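Stopping a white-painted plywood box from yellowing under lamps

Asked by Kerkik

I have a box with white interior walls which I use as a light tent for small items. It is plywood, primed once and finished with two coats of an oil-based satin white. After one winter the back wall has gone a cream colour, and the side walls less so. The lamps are LED strips along the top edges. The box lives in a spare room with the blind down most of the time.

I want to repaint it once and not again. What I need to know is whether the yellowing comes from the lamps, the paint or the wood, and whether I have to strip the old finish first. I have a litre of water-based acrylic left over from a bathroom and would like to use it if it is suitable.

Drostus

It is the paint. Oil-based whites contain alkyd resin, and alkyd resin yellows as it ages. It does so faster in the dark than in daylight, so a closed blind makes matters worse. LED strips give out very little ultraviolet and can be ruled out.

You do not need to strip it. Wash the walls with sugar soap, rinse, and leave to dry overnight. Sand with 120 grit until the sheen has gone, wipe off the dust, and apply one coat of an adhesion primer. Water-based acrylic put straight on to old gloss or satin will peel at the corners within a few months. 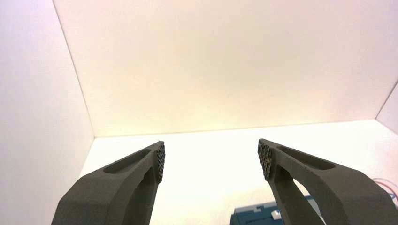
Page last changed: 2018-10-01

Your bathroom acrylic will do if it is matt. Most bathroom paints have a slight sheen, and in a box that size the sheen shows up as a bright patch opposite each lamp. Put a test patch on the back wall, let it dry for a day and look at it with the lamps on before you commit to the rest.

Two thin coats are better than one thick one. Use a short-pile roller for the flat areas and a small brush for the joints. If you caulk the joints, do it after the primer and use an acrylic caulk – silicone will not take paint.

Marin Kovačević

Agree with most of that, but check the wood as well. Plywood with knots in the face veneer will bleed brown through water-based paint, and an ordinary adhesion primer does not always hold it back. If the cream colour is in rings or streaks, it is the wood. Use a shellac-based primer on those spots, 20 minutes between coats, window open. If the colour is even all over, it is the alkyd, as stated.

I repainted a similar box in February with three coats of matt acrylic over shellac and there is no change so far.

Ineo

just line it with white card and change the card when it goes off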